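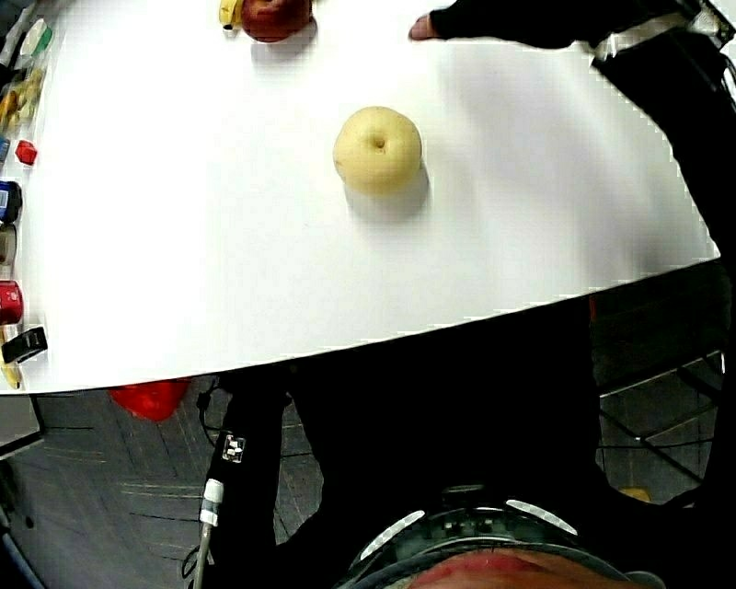
Según Freya Cropper, las temporadas grabadas de la tele se le cortaban siempre en el mismo punto, los últimos minutos del capítulo, y ningún ajuste del grabador lo arreglaba. El fallo es habitual en series que la cadena emite con retraso sobre la parrilla. Se corrige con un margen fijo: 3 minutos antes de la hora anunciada y 13 después. En los finales de temporada conviene ampliar el margen posterior.

Grabador de disco duro

Dejar libres 9 cm por detrás y no apilar nada sobre la rejilla. En un mueble cerrado, retirar el panel trasero. El polvo se quita con brocha seca y el aparato desenchufado - nunca con aspirador doméstico.

Un disco de los modelos Jenau admite hasta 188 horas en calidad baja. Para dramas con muchas escenas nocturnas esa calidad no sirve: aparecen bloques en las zonas oscuras. Usar la calidad media y borrar los episodios vistos al terminar cada temporada.

Cintas antiguas

Las series grabadas en VHS se pasan a DVD en orden, empezando por las cintas más viejas. Rebobinar cada cinta por completo antes de copiarla. Si la imagen baila en el borde inferior, ajustar el seguimiento a mano y volver a empezar el capítulo. Guardarlas de pie, lejos de altavoces y radiadores.

Etiquetado

Rotulador de base de agua, solo en la cara impresa del disco. Anotar título, temporada y primer y último episodio. Las etiquetas adhesivas desequilibran el disco y acaban despegándose dentro del lector.

Los estuches Lilesberg de doble bandeja caben en un estante de poco fondo; los de cartón se deforman con la humedad.

Actualizado en noviembre de 2005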